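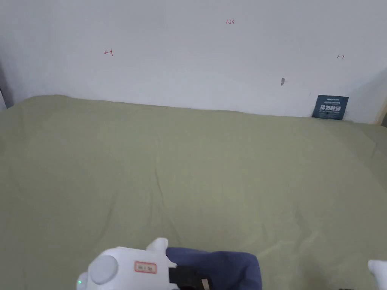

What is the best way to fold a large flat cloth so that it fits a standard shelf?
Lay it out fully on a level surface, fold it in half lengthwise twice, then fold it across the short side until the bundle is slightly narrower than the shelf is deep.

Prerix Publishes Folding Guide for Flat Household Textiles

September 17, 2020 – Prerix, a supplier of household textiles and storage fittings, has published a folding guide for bedsheets, tablecloths and covers. The guide is supplied with all textiles in the Ulach range and is available separately to retailers and housing operators on request.

The guide has 28 pages and describes 17 folds. Each fold is listed with the size of cloth it applies to, the sequence of steps, and the finished width and depth of the bundle. Folds are grouped by the type of storage they are meant for: open shelf, drawer, or under-bed box.

Work on the guide began after a customer survey completed in July. Prerix received 1,099 usable replies. The most frequent complaint concerned cloths that had been folded to a width that did not match the shelf, and that then had to be unfolded and started again. The second concerned hard creases in the middle of tablecloths.

"Most written instructions start with the first fold. Ours start with the surface," said Waltraud Lehner, head of product documentation at Prerix. "If the cloth is not flat and square before the first fold, the error is carried through every later step. By the fourth fold the edges are visibly off."

The opening section covers laying out. The cloth is spread flat, smoothed from the center toward the edges, and squared at the corners. Where the cloth is larger than the available table, the guide recommends using a bed or a clean floor and working from one long side only. Elastic-edged sheets are treated in a separate section, as the corners must be nested first.

A method for marking shelf width is also included. The user transfers the inside width of the shelf to the work surface with removable tape and folds to the tape. No ruler is needed after the first setup.

The Ulach range consists of plain-dyed flat sheets and table covers in solid colors. The new Diko box, sold separately, has an inside width of 60 cm and accepts the nine folds marked "D" in the guide.

"We tested the sequences with people who had not seen them before and rewrote the steps where they stopped," said Guangming Luo, who led the trials. "Fold 12 was rewritten four times – the wording for turning the cloth over was the difficulty."

Retailers who stock earlier Ulach textiles can order the guide in packs for distribution at the counter. Existing customers should quote the article number on the sewn label.

Availability
The printed guide ships with new Ulach stock from today. The Diko box is available in one size.

Press contact
Prerix Product Documentation, Waltraud Lehner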